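Borrowing from the Pudon Tool Library

The Pudon Tool Library lends hand tools and small power tools to residents of Pudon and Zodosden. The steps below apply to all new members.

Step 1. Register at the front desk
Bring a photo ID and one proof of address. Membership costs $12 per year. Members under 18 must register with a parent or guardian.

Step 2. Find your item in the catalog
The catalog lists 333 items under household repair, garden, woodworking and bicycle care. Search by the name of the tool or by the job. Note the shelf number, as staff will ask for it.

Step 3. Reserve the item
Reservations may be made online or by telephone and are held until closing time on the pickup day. A member may have up to five items on loan at once. Sets count as one item.
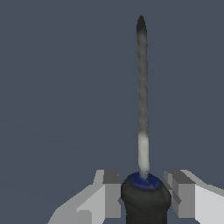
Step 4. Check the item before leaving
Inspect handles, blades and cords at the desk and report any damage to staff, who will record it on the loan slip. Items valued above $150 require a refundable deposit of $50, payable by card only.

Step 5. Return the item
Loans run for seven days and may be renewed once if no other member is waiting. Wipe tools clean and return them to the Dauda Street desk during opening hours. Please do not leave items outside the door. Parts lost from a set are charged at replacement cost.

Members who wish to donate tools should write to Wim Van Acker, Collections. Questions regarding fees or deposits should be addressed to Danjuma Abubakar, Member Services. The desk is closed for stocktaking during the first week of May.

Last revised November 2024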